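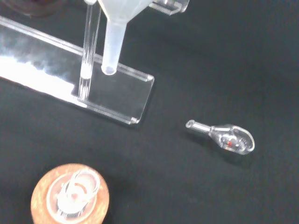 Setting up to weigh out a powder takes a person less than a minute. The funnel goes in the neck, the powder goes in the funnel, and the hand does a dozen small corrections along the way. Szabolcs Bíró has spent most of a year writing those corrections down as code.

Bíró rents a bench at Grusgate, a shared workshop on the second floor of a former bindery in Vonbridge. His project, Driment, is an attempt to make a general-purpose arm handle ordinary small glassware, using funnels and flasks of the kind sold to schools. The arm came to the workshop secondhand. The software, the wrist camera mount and most of the gripper fittings are his.

The task is narrow. The arm picks a plastic funnel out of an acrylic rack, carries it to a round-bottom flask sitting in a cork ring, lowers the stem into the neck and releases. A powder transfer follows, then the funnel goes back. Each of these steps has its own failure modes, and Bíró keeps a log of them in a plain text file that he reads aloud from without much prompting.

Clear objects are the first problem. A depth camera that projects infrared light onto a scene gets very little usable data back from glass or acrylic. The light passes through, or bounces off a curved wall and returns from somewhere else. On Bíró's early depth maps the flask was a hole and the rack was a set of disconnected edges. He dropped depth sensing after the second month and now works from color images alone, using a network trained to outline rims, necks and stems.

The black cloth on the table was chosen for this. Against a pale bench the edges of the glass vanished. Against black they show up as bright lines, and the outline network has something to hold on to. The cost is in the highlights. A strong overhead lamp turns part of an acrylic base solid white, and in that area the network finds edges that do not exist. Bíró tried diffusers and polarizing film before settling on a software mask that throws out saturated pixels.

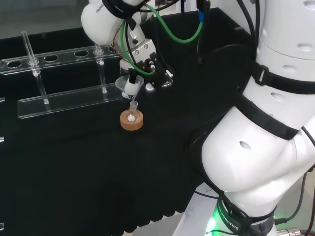 Force is the second problem. A funnel stem that meets the rim of a flask off center will either slide in or tip the flask, depending on how hard the arm is pushing. The arm reports joint torques, which can be converted to an estimated force at the fingers, but the estimate drifts as the cables and the air hose shift along the links. Bíró zeroes it just above the flask, with the arm stationary, immediately before each descent. If the reading climbs past a threshold, the arm backs up and traces a small spiral until the stem drops.

"The spiral is old," he says. "It's in textbooks. The work was in deciding when to give up on it."

The current version gives up after 16 turns. It then raises the funnel, takes another picture and starts over. A cork ring helps, as it lets a round-bottomed flask rock slightly and come back. With a rigid clamp, the same contact force chipped a rim.

The numbers are respectable for one person working evenings. Over the winter Bíró set himself a target of 3,000 logged insertions and stopped at 2,937, when a finger pad split. Of those, 202 needed at least one retry. He has not replaced the pad with the same material. The new one is a softer silicone, cast in a mold he made on the workshop's resin printer, and it grips a tapered plastic cone with less pressure. It also picks up dust and has to be wiped down between sessions.

Powder brought its own list. Fine material bridges in a narrow stem and stops. Static makes it cling to plastic, and the winter air at Grusgate is dry. Bíró's answer is a low-amplitude shake of the wrist while the funnel is held in place, tuned by ear at first and later by watching the stem through the wrist camera.
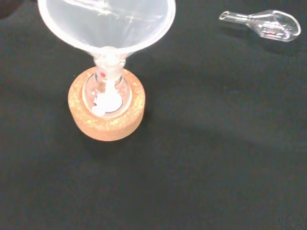 White powder in the bottom of a round-bottom flask, with the funnel stem in the neck.

How much of it arrives is a separate question. Driment has no balance yet. Bíró has ordered a load cell to go beneath the cork ring, and a friend at Benjelloun, a small instrument repair firm across the river, has agreed to help him calibrate it. Until then, quantity is judged from images, and he does not publish those figures.

Vibration from the other tenants may limit what the cell can resolve. There is a band saw on the floor below. Bíró plans to take his baseline readings in May, after 9 p.m., when the machine room is locked.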